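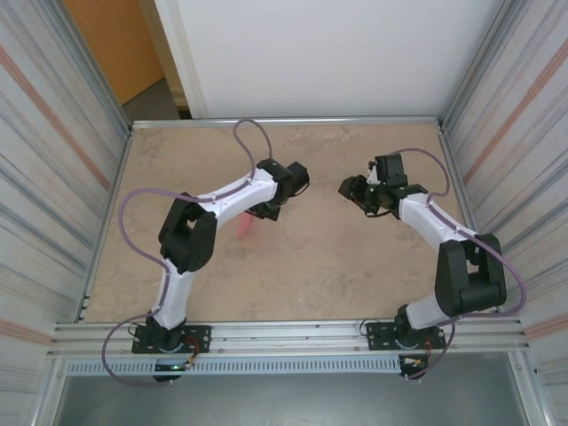
Horkatine, the two-arm learning kit from Gramside: review after one winter of use

I bought the Horkatine in January for our small teaching laboratory, mainly to repeat the results of the Stamero method on a machine we can afford. Stamero is an imitation learning method. A person guides the arms through a task many times, and the policy learns to predict a short piece of movement, 24 steps long, instead of one step at a time.

Assembly took me one long afternoon. Both arms are bolted to the same front rail, so the distance between them stays the same after you have set it, and I like this very much. The manual is weaker. The chapter on calibration is written for an older controller, and I had to write to the support twice.

For the training I recorded 1072 demonstrations of a handover, where one gripper picks up a small object and passes it to the other. The policy succeeded in 17 of 20 trials. With the single-step version, trained on the same data, I got 9 of 20. The difference is smaller than in the report of the Stamero authors, but I believe it is real. Most failures came in the moment of passing, when the second gripper closed a little too early.

I then continued to 2336 demonstrations and the result became only slightly better — 18 of 20. My colleague Arash Mahmoudi thinks that the new recordings were too similar to the old ones. He is probably right, I was tired and always started from the same places.

Two complaints. The cables need a generous loop at the elbow, otherwise they pull at the wrist when the arm is stretched. And the Asadi software which comes with the kit saves each recording as a separate file and has no function for deleting the bad ones together.

I would buy it again for the same purpose. For heavy objects I would look for something stronger. Four stars from five.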